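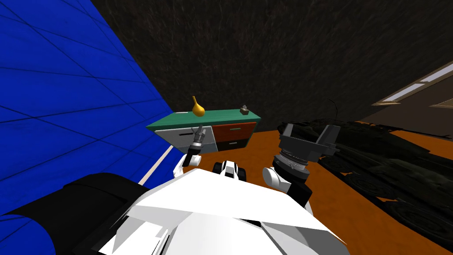 2019-12-03, late, kitchen table

Quick one before bed. Feet killing me even though I sat down half the day, which I never used to.

Drawers again. All day drawers. Jorivent want the tidying routine signed off before the Christmas break so it's the sim room for me, teal-topped cabinet, yellow vase, over and over. White drawer on the left is the one they care about. Two arms on the thing and I still catch myself leaning forward in my chair as if that helps.

Did 80 runs by hand in the first week, pad in my lap, marking each one. Now the machine starts its own runs overnight and I come in to a list. 406 on it this morning. My job is to read down and say which want a person to look at them. Annelies says that IS the job now and I should stop calling it the leftovers. She's probably right. Still feels like leftovers at half seven in the morning.

Told her I don't like the vase where it is. In the flats at Ghauri no one would leave a vase on the top of a cabinet they were in and out of, it'd be on the windowsill. She wrote that down!! Eleven years turning rooms over and that's the first time anyone in an office has written down a thing I said about furniture. So that was nice.

Less nice, the rota. Cirora put the new one up by the lockers. Evening turn-round goes from 10 of us to six after the new year, and the other four get "first refusal" on desk work like mine. Only there's two desks. I can count. Bev wasn't speaking to me at dinner, or she was just tired, hard to tell with Bev. I didn't ask for the desk, they asked me. Didn't say no either.

Money's a bit better, nearly 1535 after tax this month with the two Saturdays in. Back's better. Hands are soft, which is daft to mind about, but I do.

Things for tomorow:
- ask about the handles. White drawer has a thin dark one, red one is short. Should they be counted as the same job? I say no
- ring Oson re the training day, they've got me down for the wrong site
- find out if Bev put her name in
- take the good mug home before it walks

Annelies wants me to talk to the evening lot myself, ten minutes, what it's like. Said I'd think about it. What would I say. It's warm and you get to sit down and you miss people. The radio mostly, and Denise singing over it in the corridor.

Bus was late, tea was toast. Must get stamps. Alarm for six, bins out frist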